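The Robot Learned It From Me, Sort Of

What happens when the teacher is a person in a headset and the kitchen is made of polygons

18 April 2019

The pitch goes like this. You can't write a program for every chore in a kitchen, so you stop trying. You have a person do the chore through the robot, with a controller in each hand, and you record everything. Do that enough times and the machine picks up the pattern. Parents teach children this way, the salespeople like to say. I have heard that line at two trade shows, and both times the person saying it was selling the controllers.

I went to Zurkano to see it done. The company rents one floor above a print shop and makes training data for firms that would like to put robot arms in homes and small restaurants. Most of its teaching now takes place in simulation. The bread is a model, the knife is a model, and the counter has a stone pattern wrapped around it that looks fine until you lean in.

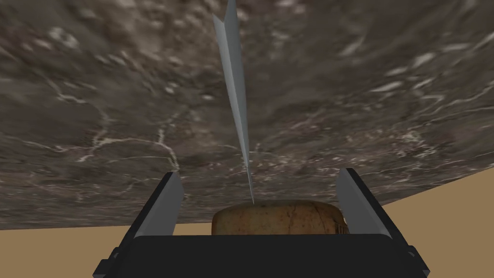
Simulation is cheap, and that is the honest case for it. A dropped plate costs nothing. A session can be reset with a button, and the operator can try the same reach again before her coffee cools. Eliécer Cuervo, who runs the demonstration desk, told me that a good operator finishes 11 usable runs of a simple task in an hour. A harder task, anything with two hands and a tool, brings that down a lot, and he didn't want to give me a number for it.

I asked what counted as usable. He said the run had to end with the task done. I asked whether it mattered how it got done, and he said it mattered some. If an operator bumps the bread, backs off, and comes around from the other side, the bump and the backing off go into the record along with everything else. The software is supposed to sort out which parts were the lesson. Whether it does so is the question I came with, and I left with it too.

Cuervo let me try. The headset is heavy at the front, and the controllers are the kind sold with video games. I had pictured my hands turning into the robot's hands, and what I got was closer to working a crane with my wrists. There is no weight to anything. When the fingers close on an object you see them close, and a small buzz in the controller tells you there was contact. I was told to put one item where another one was. It took me nine minutes, and Cuervo threw the run out.

The people who do this all day are far better at it. They are also far more alike than you'd guess. They sit in one room and trade tricks, and after a few weeks they all come at a strainer handle from the same side. The robot that learns from them will do so as well. If your strainer hangs on a hook, or your counter is lower, or you own a cat, you are outside the lesson.

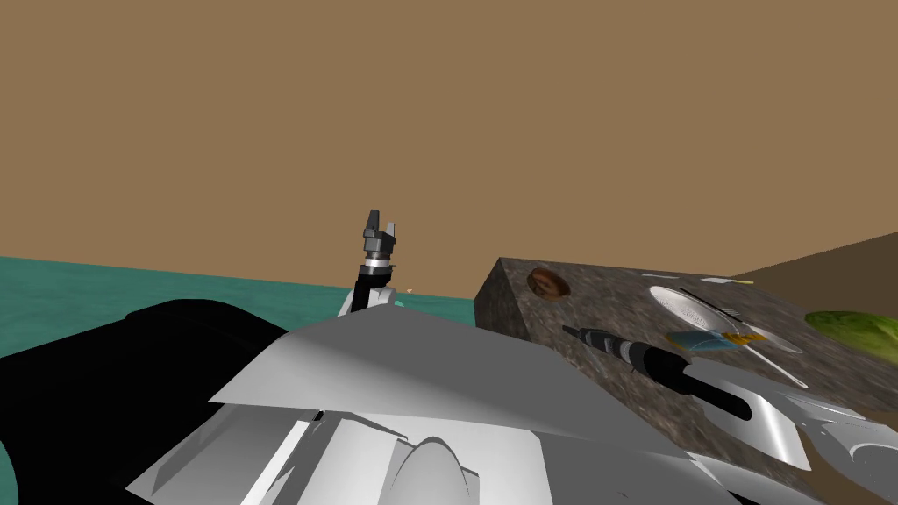 One arm low over the counter, the other raised, in a simulated kitchen task.

Then there is the matter of the score. The brochure for Drosta, a training package built on recordings of this sort, promises 87 percent success on kitchen tasks. I read the small print. The tasks were run in the same simulator the lessons were recorded in, with the objects shuffled a little between tries. A student who gets 87 on a test made of his own homework should be happy, but I wouldn't let him near the stove. When I asked for results from a physical arm in a physical kitchen, I was told that a trial would begin in July.

To be fair, hand guiding has its own troubles. At Lulano, a smaller shop across town, they skip the headset. You take hold of a real arm by the wrist and walk it through the job. You can feel when the tool catches, and the recordings are better for it. But the arm is heavy, the person's own body keeps getting in the way of the sensors, and after eight tries your shoulder has had enough. They get a fraction of the data. Their investors have noticed.

So the money goes to the headset rooms, and the counts go up. I was shown a chart of recorded hours and it climbed very nicely. I'd have liked a second chart beside it, showing what the robots could do this spring that they couldn't do last spring.
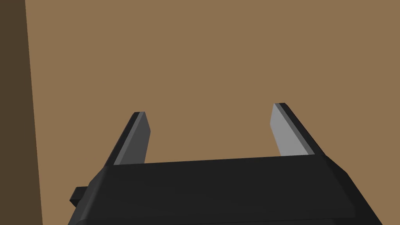
Lingyun Cai thinks I'm being unfair. The early recordings were never meant to make a finished cook, Cai wrote to me after reading a draft of this piece, and a robot that learns a clumsy reach from a person has still learned a reach, "and you can fix clumsy later with practice." Cai also said that judging the method by one company's brochure was lazy, and that I should have asked how the robot did on objects it had never been shown.

I went back and asked. Cuervo said they had tried it with a few new shapes and the results were mixed. He offered to send the figures. I have written to him twice, and I'm still waiting for them.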